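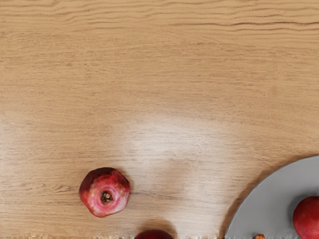 L. Cuypers

Equipment planning for tabletop robot cells

Equipment planning for tabletop robot cells is the work of deciding what to buy, when to buy it, and how much money to set aside for a small robot station built around a single arm and a table. It covers the arm and gripper, the furniture, cameras, computers, simulation software, spare parts, and the staff hours needed to bring the station into use. The term is mostly used by schools, small laboratories, and light packing firms. Larger plants usually treat the same questions as part of line engineering.

Scope

A tabletop cell has one working surface within reach of one arm. Common jobs are sorting, moving items onto a plate or tray, and handling produce and household goods. Planning normally begins with a written task list that names the objects to be handled, their heaviest expected weight, their widest grip, and the area of the table in which they may lie.

Objects matter more to the budget than buyers often expect. A parallel-jaw gripper bought for boxes may not open wide enough for a pomegranate, and a part that is round in one place and faceted in another needs more testing time than a molded one. Plates with raised rims limit how low the fingers can go near the edge. A mixed task list, with fruit, a cup, and a beverage can on the same table, generally calls for a gripper with adjustable force or a second set of fingers.

Cost categories

Budgets are usually split into purchase costs, setup costs, and running costs.

Purchase costs include the arm, its controller, the gripper, the mounting base, and the table. The arm is the largest single line in most plans. Gripper fingers are often listed apart from the gripper body, as they wear out sooner and may be changed to suit new objects.

Setup costs include delivery, floor work, electrical work, safety review, and training. A base that stands on the floor beside the table takes up floor area that has to be counted in the room plan. Carpet is sometimes accepted in offices and classrooms, though a supplier may ask for a hard plate under the base. Cabinets and other furniture inside the reach of the arm are moved or written into the safety plan.

Running costs include replacement fingers, software renewals, calibration, power, and test objects. Produce for testing is a small but steady expense, and it is the item most often left out. Some groups buy plastic fruit for early work and switch to real fruit for acceptance tests.

Simulation before purchase

Many buyers now model the cell in software before placing an order. A basic model holds the table, the arm, the gripper, and a few objects from the task list. It is used to check reach, to compare camera positions, and to see how lighting falls on the work surface. Glare on a pale wooden top can wash out the grain and may also hide the edge of an object from a camera, and a simulated view from directly overhead brings this up before any lamp is bought. A close overhead view also gives up coverage: a plate in the corner may be only partly inside it. The usual remedies are a higher mount, a wider lens, or a second camera set at an angle, each with its own cost.

Simulation has limits as a planning tool. The surface of a soft or uneven object is hard to model, and contact between fingers and fruit in software can look different from contact on a real table. Grip force figures taken from a model are commonly treated as starting values. License fees, a suitable graphics computer, and the hours spent building the objects belong in the budget even when the arm is never bought. 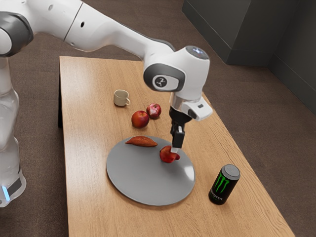 This page was last changed on Monday, June 30, 2025.

Choosing the arm and gripper

The arm is chosen by reach, payload, and repeatability, in that order for most tabletop work. Reach is measured to the far side of the work area with the gripper attached and pointing down, as it must be to grasp an apple from above. A plan based on the bare arm will overstate the area that can be used.

Payload covers the gripper as well as the object. A light arm with a heavy gripper may have little capacity left for a full can. Clearance is checked separately: when the fingers come down on one item on a plate, the gripper housing must pass over whatever else is there, such as a sweet potato lying next to it.

Worked budget

The Pumton training cell is used in several courses on this subject. Its plan listed 3 sets of gripper fingers, a service life of 5 years for the arm, and a delivery time of 90 days. The yearly allowance for running costs was $2,568, covering fingers, software renewal, and produce. Setup was carried on a separate line so that it would not be repeated in later years.

The plan was written for an order in December, to fall before the close of the budget year. Room work was scheduled inside the delivery period. The simulation work came first and was charged to the year before.

Quotes and suppliers

Quotes for the same cell can differ widely in what they include. The Tanow planning sheet asks each supplier to state whether the price covers the controller, cables, base, gripper, flange adapter, and first service visit. The Datden sheet adds a line for the return or resale of the arm at the end of its life. Either can be filled in by a buyer with no robotics background.

Leasing is an alternative where the task list is likely to change. It costs more over the full service life and moves repairs to the supplier in most contracts. Used arms are cheaper to buy, but the controller may no longer receive software updates.

Common errors

Frequent errors include ordering the arm before the table height is known, budgeting for one camera when the task needs two, leaving out spare fingers, and giving no hours to object setup.

See also

Gripper selection
Work cell layout
Service life of equipment
Simulation software licensing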